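Sorting out the marker drawer

The drawer under the phone has been jamming since July, so last night after tea I pulled the whole thing out and tipped it on the table. Old chequebook stubs, a dead torch, rubber bands, and every marker we've bought since the kids started school.

I tried each one on the back of an envelope. Anything that left a dry grey scratch went in the bin. Wilfredo Yap from next door reckons you can bring them back with a bit of metho, but I've tried that before and got two days out of a red one.

The keepers are now in three jars: thick, thin, and whiteboard. The thin ones I'd bought in Vellerby, in a pack of 16, and most of those were still fine.

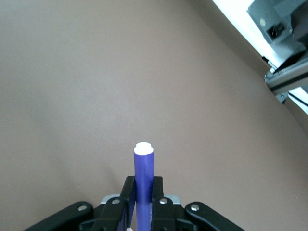

Labelling the pantry tubs is the next job, and I want one colour per shelf so I can see from the doorway what's been put back wrong. Flour and sugar get green, tins get black. Purple is for baking odds and ends, and the white cap on the purple marker is no help when you're looking down into a jar of them, so I'll be storing that lot cap down. Rosalinda wants the spice shelf done in orange. We don't have an orange, so that shelf can wait until I'm next at the shops.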